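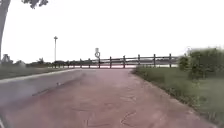
A paved path leading to a rail fence, the kind of route errand robots are tested on.

Errand robot

An errand robot is a machine that goes out and does the walking part of a chore for you: mailing a letter, fetching milk, taking the trash to the curb. I've followed these things for years, and my short answer to "can they do it yet?" is sort of! Going straight is pretty much solved. Old paving, cracks, curbs and grass edges are where it gets interesting (and slow).

Trials

The one I know best is the Loststead trial, run by Peiyu Deng with a small outfit called Daza. Their machine had to cover a 400-meter walk and come home again, and it was allowed up to 18 minutes. Deng logged 292 trips and told me the path itself hardly ever caused trouble.

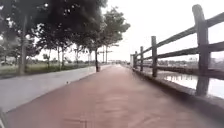
What did cause trouble was deciding what counts as an obstacle. A leaf you roll over, a pigeon you wait for, a brick you steer around – we do that without thinking, and the robot would stop dead for all three. Biljana Dumitrescu, who rewrote that part of the software in January, got it to creep forward and look again, and I love how much it then behaved like a cautious dog.

Open squares are a different headache. With no edge to follow, a robot has to pick its own line, and people on scooters don't keep to lanes. Shakuntala Garg argues this is harder than any sidewalk, and I'm with her.
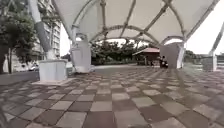 Indoor chores

Folding, wiping and loading the dishwasher are further behind, if you ask me. The Zurnomcombe kitchen machine can clear a table, but it still wants the plates set well apart, and mine never are.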